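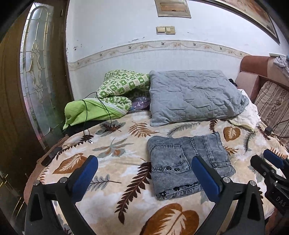 Can a robot fold your laundry yet?

Slowly, some of it, if you're not going anywhere. I had a Pelludano for most of May, and in that time it folded a good many towels, a respectable number of T-shirts, and enough pants for me to have opinions about pants.

The Pelludano is a two-armed machine on a weighted stand, made to roll up to a bed or a table and deal with whatever you put in front of it. It does not wash, dry, sort, iron or put away. It folds. You lay one item out more or less flat, press the button on the app, and go do something else in the next room, where you will hear it thinking.

Setup took me most of a morning. The manual is fine until the page on calibration, which seems to have been translated by someone in a hurry to get to lunch. I called support and got Torben Kröger, who was patient and walked me through it, and who asked twice whether my cat was on the bed. She was.

Towels first. A bath towel takes 90 seconds and comes out as a rectangle I would be happy to hand to a guest. Hand towels, same story. T-shirts are slower and the sleeves are a matter of luck. On a good run you get a shop fold. On a bad one you get a shirt that looks like it fell asleep in a chair.

Then denim. I do most of my folding on the bed because the dining table belongs to other piles, and jeans are where I'd hoped a machine would earn its keep. They're heavy, they don't slither, and they stay where you leave them. The trouble is everything that isn't cloth. A faded light blue pair folded on a leafy blanket, with dark metal buttons along the waistband, looks like the easiest job in the house, and to a person it is.
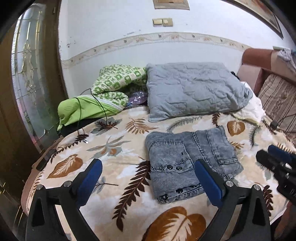
The Pelludano has a denim setting, added in the last update, and it's better than the old one, when it would grab a leg and sort of wave it. It now looks for an edge before it commits. How well it finds the edge depends a lot on what's underneath. Acid-washed jeans on a blanket covered in brown, rust and grey leaves gave me a worse result than the same jeans on a plain sheet, and a rumpled quilt by the pillow is one more thing it may decide is laundry. It once spent 4 minutes trying to fold my bedspread. I let it, out of curiosity. It did not win.

I borrowed a Hulletti for a few days to compare. The Hulletti is faster, louder, and wants a table of its own. Its pants were neater than the Pelludano's and its towels were worse, and it stopped dead whenever a drawstring turned up. Kobe Brouwer, my neighbor, watched it do a hoodie and then folded the other hoodie himself while it was still working on the hood. He was very decent about it.

What neither one does is the rest of the chore. Somebody still has to pull the sock out of the pant leg, clear a space, and carry the stack to the drawer. By my reckoning the folding is the part of laundry I mind least, so I may be the wrong customer.

The Pelludano rents for 400 a month, with the stand. If you run a guesthouse and do towels all day, ask for the trial. For a household with jeans in it, I'd wait for another update or two. Mine has gone back in its crate, and the crate is in the hall until the courier comes, with clean laundry on top of it.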